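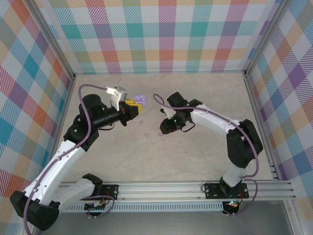

Small bits on the bench. Quick notes, more when I get time.

Clear a patch in the middle first. Pale top is best, little pink and mauve crumbs show up straight away.

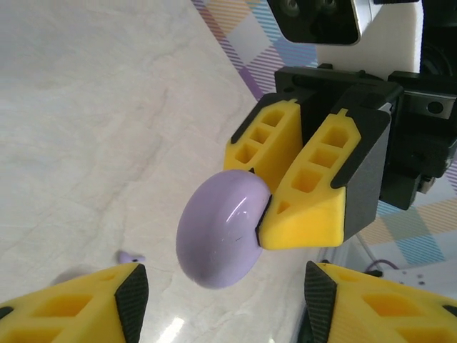
Shiny round pieces - hold by the edge, not the face. Fingerprints show. Dont squeeze. If it's tipped up on its side keep a finger behind it or it rolls off and under the fridge.
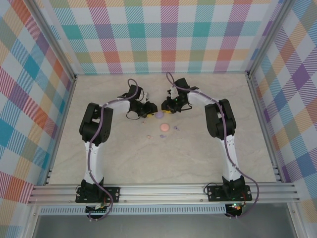 Biggest flat piece stays in the centre, small ones round it, sort by colour after. Tiny crumbs go in a jar lid. I use a Meller tray, 36 little wells, had it since July. Wipe down with a damp cloth last, never befor.

Last updated: 2 December 2020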